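**Mumer fan meeting: entry and seating**

The duo Mumer will hold its first fan meeting under Brokwood, its new agency, in January at Nulau Hall. Capacity is 400. The program consists of a talk segment, 11 songs and a short signing period on the stage left side. Doors open at 5 p.m. and the talk begins at 6:30.

Tickets are assigned by draw. Fan club members enter with their membership number and may list up to three dates of birth per household – one for each person attending. Names cannot be changed after the draw closes.
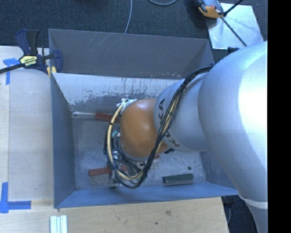

Floarea Jitaru writes that the draw for the last showcase gave seats in the same row to members who had applied separately, and she asks that linked applications be handled first this time. Brokwood has confirmed that linked applications will be seated together where the row permits. Single seats are filled afterward.

The set list has not been released. Marius Bratu returns as music director, and two songs from the Moldovan EP have been rearranged for piano and cello. Both members will sing live to a reduced backing track.

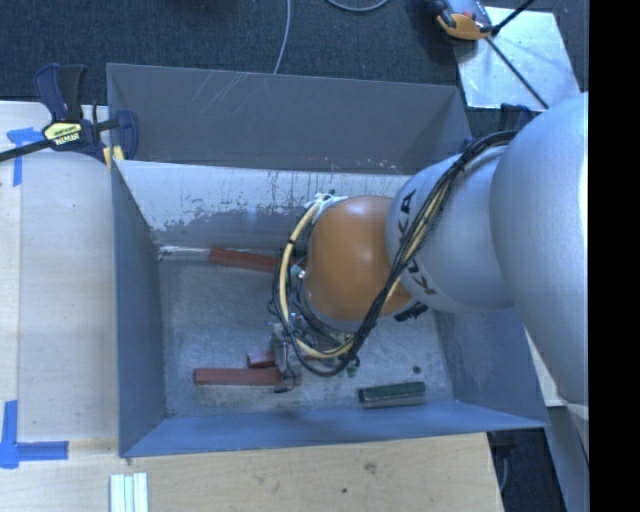

Recording by phone is allowed during the final song only. Light sticks must be switched to venue mode before the talk segment, and older models without that mode should be kept off. Gifts are not accepted at the door; letters may be left at the desk in the lobby until 6 p.m.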